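Sorting day, back room at Gekstead

Finally got round to the box of odds and ends from the Votent move. Most of it flat, black and unlabelled – typical. White table cleared of mugs first thing in January and we've kept it that way, mostly. Captions are short, will tidy them up when theres time.
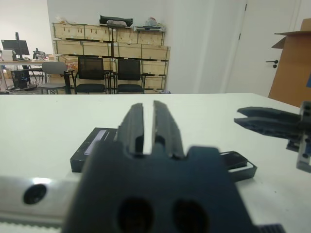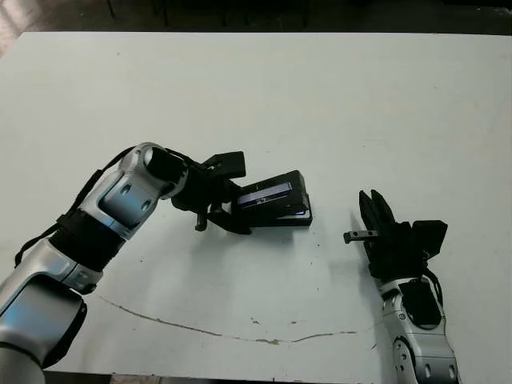
The white table, and something flat and black to sort.

Shelf 304 is for anything with a case on, shelf 2 for chargers. Still no home for the Hoshino leads. If your missing a bit of kit, ask before ordering another – it's probaly in the box. More pictures once the Kivus lot is unpacked.

Recent galleries
Kivus shelves, before and after
Hoshino leads, untangled
Desk swap, upstairs

Contact | © Gekstead | Back to top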